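To: floor-automation list
Subject: Re: Re: what happens to the folding tables in November

On Tuesday the Clovton day shift wrote:
> We were told the Ultari cell takes over sorting and the first fold. Can
> someone from Ellwood say what people there do now? Our lead says no jobs
> go, but the posted schedule has 2 fewer folding stations and no names
> next to them. Also is it true you have to teach it yourselves?

I work second shift at Ellwood, so this is only what I have seen from there.

No one was let go when our cell went in. We lost 2 folding stations, same as your schedule shows, and the people from those stations went to intake and to teaching. Teaching means you pick up the hand-held gripper and do the job with it the way you would with your fingers, over and over, and the system learns from the recordings. You work at a plain table with the baskets next to you.
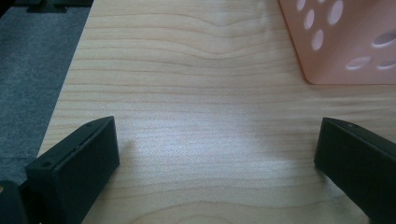
The first week is slow. Your hand wants to do the work and the gripper only has two fingers, so anything you used to do with a thumb you have to find another way to do. We had to turn in 3000 recordings before Zalance would sign off on the first fold. Ask now who sets your number and whether bad takes count toward it. Ours did not count at first, and we got that changed.

Thick, soft fabric takes the most patience. With towels you can go by the edge. With fleece you have to get enough of it between the fingers and then keep your wrist steady.

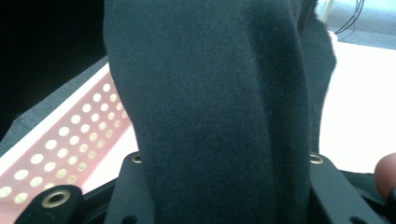
What to ask for before it starts

1. The pay rate for teaching, in writing. Ours is the intake rate, and we are still arguing about it.

2. A limit on how long one person holds the gripper. We switch off every 19 minutes. Before that people had sore wrists by lunch.

3. Who clears a jam. At Ellwood it is whoever is on intake, and it was not in anybody's job description until we asked.

4. Whether the recordings are used to rate individual people. We were told no and got it added to the shift rules.

I can send the page from our shift rules if your lead wants to see the wording.

Second shift, Ellwood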